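MINUTES
Brumstead Shared Workshop, Arm Build Group
Regular meeting, September 22, 2021

Present: Mitiku Tamiru (chair), Zohreh Pakzad (minutes), four other members of the build group.
Apologies: none received.

1. Minutes of the last meeting
Accepted with one correction. Item 3 should read "wrist bracket", not "wrist basket". The correction has been entered in the shared folder.

2. Matters arising
2.1 The spare motor driver has been found in the drawer marked Cable Ties. Drawer relabeled.
2.2 The Troltness base plate was drilled for the wrong bolt circle. Mitiku has plugged the old holes and redrilled. The plate is flat enough to use. No replacement will be ordered.
2.3 Osora controller board: firmware is updated on the bench unit only. The unit on the arm stays on the old version until item 4 is closed.

3. Simulation
3.1 Zohreh reported on the kitchen model. The two wrist views and the fixed room view now run together from the same start command. Before this they had to be started separately and the log files did not line up.
3.2 Frame times are acceptable with all views open on the workshop computer. They are poor on the laptop. Members using the laptop should close the room view during grasp tests.
3.3 The collision shape for the gripper is still the simple one. The group discussed whether to replace it with a shape taken from the full mesh. Mitiku's view is that the full mesh will slow contact solving and give little in return for the objects we plan to pick up. Zohreh would like a middle course, with separate boxes for the finger and for the housing behind it. Agreed to try the boxes first.
3.4 Tabletop friction was raised again. The value in the model was copied from a forum post and no one has measured ours. Action: Mitiku to do a tilt test with a piece of the bench top and a rubber pad, and enter the result in the parameter file with a comment saying how it was obtained.
3.5 The log from the last batch came to 2,179 lines with the debug setting on. Agreed that debug stays off by default.

4. Gripper, physical build
4.1 The printed finger blanks are done. Two need the screw pocket cleaned out by hand. The supports left material in the bottom of the pocket and the screw head does not seat.
4.2 The Soltani servo gets warm when it holds position under load. It has not tripped. Zohreh asked that the hold current be lowered before any longer run. Agreed.
4.3 Backlash at the linkage has been reduced by a shim under the pivot. The shim is cut from a drink can. Mitiku regards this as temporary. It has been temporary since February.
4.4 The finger pads were discussed. The soft pads tear at the corner and the hard pads slip. Samples of a medium grade to be bought from the consumables budget.
4.5 Camera bracket: the wrist camera on the real arm does not yet sit where the model puts it. The bracket needs a longer slot. Until that is done, no one should compare wrist pictures from the bench with wrist pictures from the model and draw conclusions about calibration.

5. Budget
5.1 Spent to date on the arm: $421. This covers the servos, the base plate and filament. It does not cover the controller board, which was donated.
5.2 The pad samples and one roll of filament are approved. The torque sensor is deferred.

6. Workshop matters
6.1 The bench supply is to be switched off at the wall after each session. It was left on twice.
6.2 The emergency stop is now wired in series with the motor supply and no longer depends on the controller. The old button on the controller box is disconnected but still fitted. Action: Zohreh to remove it or cover it.
6.3 Anyone moving the arm by hand should first check that the hold mode is off. A stripped gear was traced to this.

7. Actions
Mitiku: tilt test; longer slot in camera bracket; clean out screw pockets.
Zohreh: box collision shapes; lower hold current; old stop button; pad samples.
All: debug off, laptop users close room view.

8. Views from the kitchen model, attached to item 3

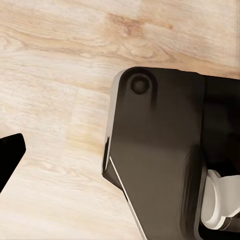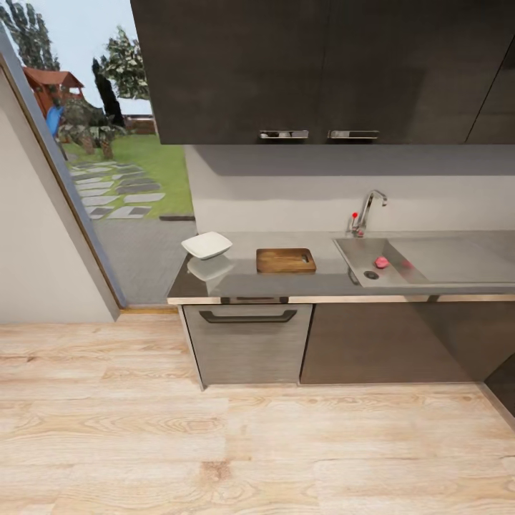

Room view, above. The views before and after it are gripper close-ups over the tabletop.
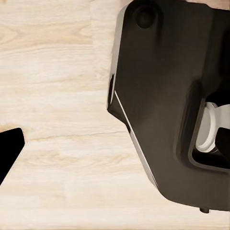

9. Question from members
Question raised: Why is the hold current being lowered in the servo settings when a fan could be fitted to the servo instead?
Reply from Mitiku: A fan would cool the case, but the heat is made in the windings and the servo would still draw the same current the whole time it holds. The gripper does not need full current to keep hold of a light part. Lowering it takes a change to one setting, adds no weight at the wrist and leaves the wiring as it is. If the parts start to slip at the lower setting, the value can be raised in small steps and the case temperature checked after each one.

Meeting closed. The next meeting will be set once the tilt test has been entered in the parameter file.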